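Atelier partagé Cornia – Construire un bras à la maison
Notes de la séance 2 : la pince et le tissu

Ces notes complètent ce qui a été dit à l'établi. Je prie les lecteurs d'excuser mes tournures, le français est ma troisième langue.

Rappel de la séance précédente
Le bras Povitz est monté, les axes sont numérotés depuis la base, et chacun a enregistré sa position de repos. Si votre bras descend encore quand on coupe le courant, reprenez le réglage du contrepoids avant de continuer. Le budget de la pince seule est de 79 euros, visserie comprise.

1. Pourquoi le tissu est difficile
Un cube garde sa forme quand on le serre. Une serviette change de forme dès qu'on la touche, et encore quand on la soulève. Le programme ne peut donc pas se contenter d'un seul point de prise calculé à l'avance. Il faut regarder, fermer, regarder de nouveau.

2. Les doigts
Nous utilisons deux doigts parallèles. Le dessin de base s'appelle Galindo et il se trouve dans le dossier commun. Trois choses sont à vérifier avant le montage :
– les faces intérieures sont parallèles quand la pince est fermée ;
– les bords sont ébavurés, sinon ils accrochent les boucles de l'éponge ;
– la vis du doigt gauche ne dépasse pas.

3. La force de serrage
Dans notre logiciel Nonden, la consigne va de 0 à 1023. Pour une serviette éponge, la valeur de départ est 449. À 809, le servomoteur chauffe vite et le tissu garde une marque. Entre les deux, il faut essayer par petits pas et noter la valeur dans le cahier, avec le type de tissu.

4. Le poste de travail
Le lave-linge reste débranché pendant toute la séance. Le hublot doit être ouvert complètement, et la corbeille est posée devant, du côté de la porte. On garde la zone entre les deux libre pour le poignet. La caméra de poignet voit surtout ce que tient la pince : quand le linge pend devant l'objectif, il cache une partie du tambour et le programme perd ses repères.

5. Le pli étroit
Lorsque la serviette pend et se resserre en colonne, les doigts peuvent prendre le bas de cette colonne. C'est une prise compacte, mais elle réunit plusieurs épaisseurs. On pince donc plus lentement, et on vérifie l'écartement mesuré après la fermeture. Un écartement presque nul signifie que les doigts n'ont rien pris.
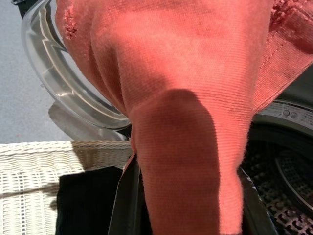 Chez moi l'écartement reste grand même quand la prise est mauvaise, remarque Povitz-débutant sur la page du cours, est-ce que la mesure suffit vraiment ?

Non, elle ne suffit pas. Elle dit qu'il y a de la matière entre les doigts, elle ne dit pas combien de temps la matière y restera. Ajoutez une petite levée de contrôle, puis lisez l'écartement une deuxième fois. S'il a diminué, le tissu glisse.

À préparer pour la prochaine séance
Apporter deux tissus d'épaisseur différente, le cahier de consignes et la pince démontée du bras. Relire la partie 3.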